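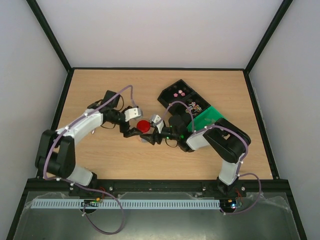
Vumuvville, April

Section 4: Sorting small pieces into the tray

Welcome to the fun part of the Stisach craft table guide! Once your tray is filled, everything after this goes so much faster (and it looks lovely, too).

1. Wipe the wooden tabletop along the grain and let it dry.

2. Set the black compartmented tray toward the far side. It can sit at an angle if that suits your reach.

3. Start with the pink flower pieces and give them a compartment of their own. They're easy to spot, so they make a great warm-up!

4. Put the mixed colors in a neighboring section: pink, white, yellow, green, all together. You can split them up later.

5. Keep larger round things, like the glossy red piece, out on the wood near the middle until the small stuff is put away.

Note: A full Prasance refill bag holds 400 pieces. Pour in a little at a time and stop well below the walls.

Caution: Small parts are a choking hazard. Keep them away from young children and pets.

Refill bags are listed under part 601 at the back of this guide.

Guide text by Dilani Mondal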